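Visit report: Sotomayor cold store and packing hall, Kistaletti
Thursday, January 16, 2020
Prepared by Julián Moya

The visit covered the receiving dock, the two chilled rooms and the dispatch office. Our host was Ignacio Ibarra, who has run the site since the Illari extension was opened. The purpose was to see how the operator keeps fruit within its temperature limits between truck and shelf.

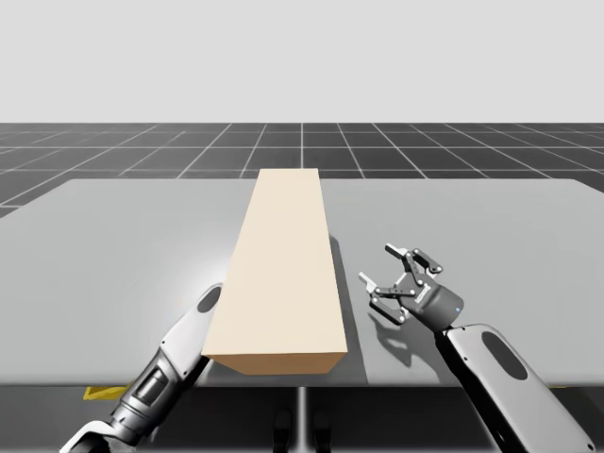
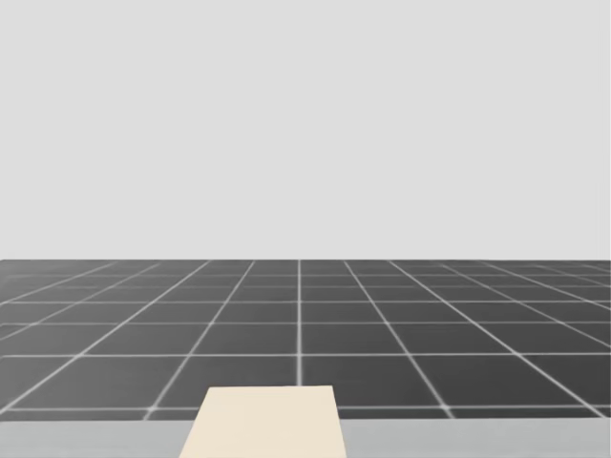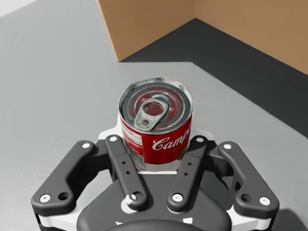
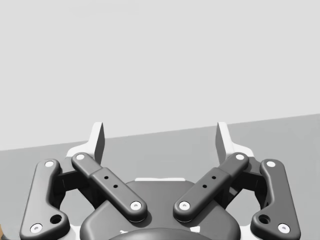 Receiving is done on the north side under a fixed canopy. Each dock door has an inflatable seal and an interlock that keeps the inner door closed until the truck is seated. Ibarra said that the interlock was added after a summer in which most of the rejected pallets came from a single door. A probe reading is taken from the top and bottom layer of each pallet before it is signed in. Readings are written on paper and typed up at the end of the shift, and the typed file lags the floor by several hours as a result.

The larger chilled room holds 400 pallets on drive-in racking, the smaller one 148. The large room has ceiling evaporators on the long wall only. Air reaches the opposite corner late, and the site log shows that corner running warmer after each door opening. Strip curtains were fitted last year. Two of them have lost strips on the side used by the forklifts.

Defrost is electric and runs on a timer. Zakurus, the refrigeration contractor, has proposed a change to demand defrost, with a trial in the small room in February. I asked for the timer settings and was given a copy of the service sheet. The intervals on the sheet do not match those on the controller in the small room. Ibarra will check which is current.

Drainage in the large room is good. The floor falls to a central channel and the traps are heated. The joint between the old slab and the Illari slab has opened a little near the second column, and the sealant there needs replacing before it takes in wash water.

Dispatch works from printed pick lists. The week before our visit the office shipped 2212 cases, with stock rotated by arrival date. Late orders are held in the corridor, which has no temperature logger.

Open points:
Copy of the door seal maintenance record, requested from Ibarra.
Correct defrost intervals for the small room.
Price for a logger in the dispatch corridor.
Replacement strips for the large room curtains.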